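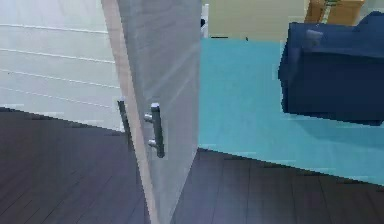 ## 4. Narration and written work in home-educating families

**Figure 3.** Rendered interior with an open door and vertical bar handle.

The families who took part in the Skarbridge survey were asked how they taught writing to children between six and twelve. Of the 3,054 questionnaires returned, 1,659 came from households that used no bought writing course at any point in the year. The remainder used a published course, either alone or alongside material prepared at home.

### 4.1 Oral narration before writing

Oral narration, in which the child retells a passage after a single reading, was the most common starting point in both groups. Parents differed over when it should give way to written work. Serrano found that families in Pernness tended to wait until the child could copy a short paragraph without help, and our replies show much the same pattern. Several parents let the two run side by side for a year or more, with history told aloud and nature study written down.

Families using a bought course moved to written narration earlier. The course books set a weekly composition from the first term, and parents reported that they were reluctant to leave pages blank. Nagano has described this elsewhere as the pull of the printed schedule.

### 4.2 Dictation and copywork

A smaller sample of 400 families kept a work diary from September to February. Copywork appears in most of the diaries, usually in the morning and usually for less than a quarter of an hour. Dictation is less regular. In 79 diaries it does not appear at all, although the parents concerned had listed it in the questionnaire as part of their usual practice. We have treated the diary as the better record where the two disagree.

The passages chosen were mostly taken from whatever the family was reading aloud at the time. Only the Yalçınkaya reading lists, which group extracts by historical period, were named often enough to be coded separately. Their use was highest among parents teaching two or more children together, who could set one passage at different lengths. Spelling results for these households are given in Section 5.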